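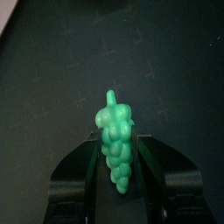 Skinberg Robotics Notes
Aug 25, 2019
By the Brokura project group
Search this site Enter keywords

4.2 Comparison of the two finger types

In this section we compare the two finger types that were introduced in Section 3. The first type, which we call the Josemia finger, is a stiff black finger with a flat inner face. The second type, the Sukprasert finger, is wider and has a soft covering. Both types were tested with the same controller and the same closing speed, so that a difference in the result should come mainly from the finger and the contact surface.

As test objects we selected toy food. Such objects are cheap and easy to buy again, and their shapes are difficult enough for a parallel grasp. The bunch of grapes is the hardest of them for us. It is made of smooth plastic with many round bumps, it is wide near the stem and it becomes narrow toward the tip. When the fingers close below the widest row of berries, the object is held between two surfaces which are not parallel, and a small error in height changes the contact points very much. Figure 6 shows the table during the work, with a second arm on the opposite side.

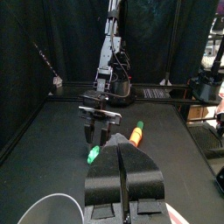 Reading time: 2 min

Figure 6. View from the wrist camera over the black table. The arm on the far side has its parallel-jaw gripper open above a green object, and a toy carrot lies to the right.

The wrist camera has one clear weakness, and it is visible in Figure 6. The gripper itself covers a large part of the lower image. The orange end of the carrot is hidden behind it, and the green object is also partly covered. For the controller this means that the last part of the approach must be made with incomplete information about the object. We first tried to keep the target position from the last full view and to move without correction. With the carrot this was acceptable, as the object is long and an error along its axis has little effect. With the grapes it was not acceptable, and we returned to a slower approach with correction at each step.

A trial was counted as successful when the object was lifted and remained between the fingers until the arm reached the release position. Each finger type was given 98 trials. If the object rotated in the grasp but did not fall, we still counted the trial as a success and wrote the rotation in the log. The Josemia finger lost the object in 16 trials, and most of these losses happened with the grapes, when the fingers closed too near to the tip. The Sukprasert finger lost the object less often, but its width was a disadvantage when two objects were lying close together. In several trials it pushed the neighboring object away before the closing movement was finished.

The dark curtains at the back and left side of the workspace were kept closed for all trials. In an earlier test without curtains, the color threshold for the green objects had to be adjusted again every morning. We did not study the influence of light further.

We can not conclude from these results that one finger is better for all objects. For a single object with a round surface we prefer the soft covering. For objects in a group, the narrow finger is easier to place. The trials with a third finger, which has a narrow body and a soft inner face, are planned for September and are not included in this paper.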